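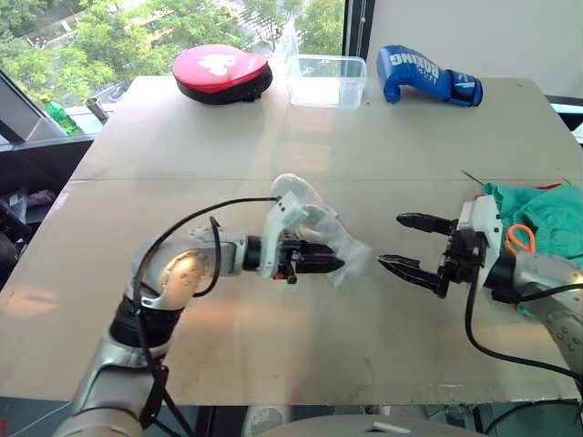

One reader at the Jurthorpe site wrote that the old checklist had no line for torn or missing gloves, and asked if we could add it. It is added now, as point 4.

Work clothing and glove store — monthly check, Carkley

1. Shelves fixed to wall, nothing heavy on top. OK.
2. Clean and used items kept apart. Not OK. Two bags had no label.
3. Overalls and trousers: look at the waistband and cuffs, elastic must still be tight.

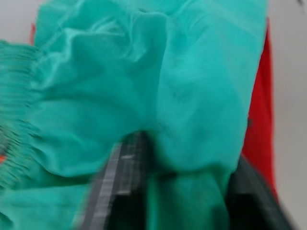
Loose cuffs can catch on a door handle or a moving part, so please take such items out the same day. Comment: 4 pairs removed in July.

4. Gloves: no holes, no open seams, both hands present. Comment: knitted gloves are for dry handling only — not for the Cetix cleaner.

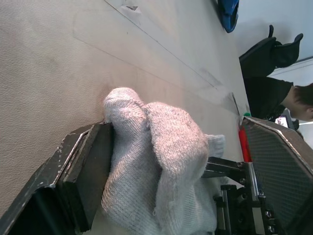
Knitted glove, grey, folded.

5. Walkway clear. OK.
6. Extinguisher in its place, tag readable. Comment: tag is faded, Dalisay will send a new one in 30 days.

Last updated: July
Carkley Site Safety — contact the front office
This site uses cookies. Accept
Back to top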